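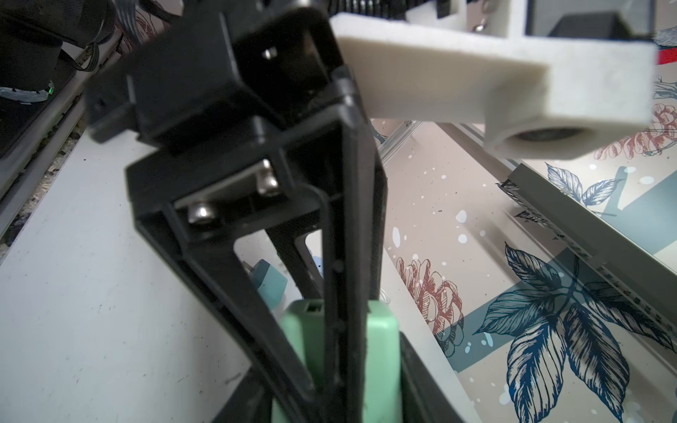 3.2. Puesta a punto de la celda

La celda consta de dos brazos montados sobre un carril de aluminio que recorre el borde delantero de la mesa. El recinto está cerrado por tres lados, con paredes forradas de papel pintado. El tablero es blanco y se limpia en seco entre series; las marcas de uso no se retocan, pues aparecen también en los datos de entrenamiento y preferimos conservarlas.

Cada brazo lleva una pinza de dos dedos y una cámara en la muñeca. Los tornillos Allen del soporte de la pinza se revisan al comienzo de cada jornada. En diciembre detectamos que el izquierdo perdía apriete tras sesiones largas, con un desplazamiento de 2 mm en la punta del dedo que bastaba para fallar la inserción de clavijas. Desde entonces aplicamos fijador de roscas de resistencia media y repetimos la calibración mano-ojo cada 500 ciclos, siguiendo el procedimiento de Zwahlen y Eder para la celda Tunurow.

3.3. Material de prueba

La tarea consiste en manipular cargadores y regletas de uso doméstico. Los objetos se eligieron por la variedad de sus tomas y por la dificultad que plantean los cables blancos sobre fondo blanco, que el estimador de profundidad confunde con el tablero. La posición inicial se cambia a mano antes de cada episodio, sin plantilla, y los cables se dejan como caen.
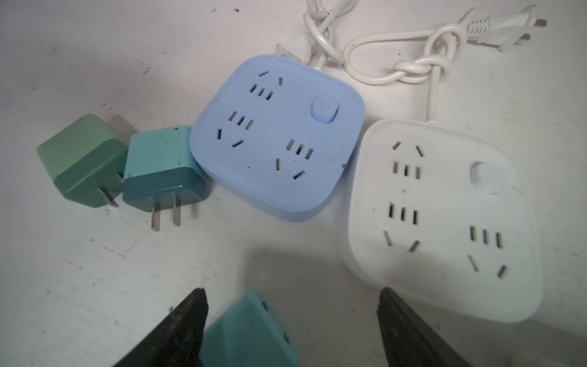
Figura 4. Material de prueba visto desde la cámara de muñeca: regletas de contorno cuadrado, cargadores y, abajo, las puntas de los dedos de la pinza.

La superficie de los dedos resultó ser el elemento que más atención exige. El borde se desgasta por el roce con las patillas metálicas y, pasado cierto punto, el cargador gira al cerrarse la pinza. Los dedos se sustituyen por parejas – nunca uno solo – y después se ajusta de nuevo el cero de apertura. Durante la campaña se registraron 177 episodios con agarre fallido, que Špela Shehu clasificó a partir de los vídeos de muñeca.

3.4. Cableado y mantenimiento

El cable de cada muñeca se sujeta con holgura suficiente para el giro completo de la última articulación.

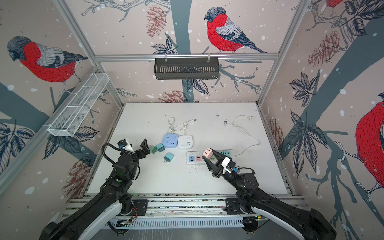
Una holgura excesiva es igual de problemática: el bucle puede engancharse en el codo y tirar del conector de la cámara. Tras varias pruebas fijamos la longitud libre con el brazo extendido y la comprobamos moviéndolo a mano, sin par en los motores, por todo el espacio de trabajo. Si la imagen se interrumpe en algún punto del recorrido, se cambia el cable completo. Cada 20 horas de funcionamiento se aspira además el carril, donde se acumulan restos entre las ranuras.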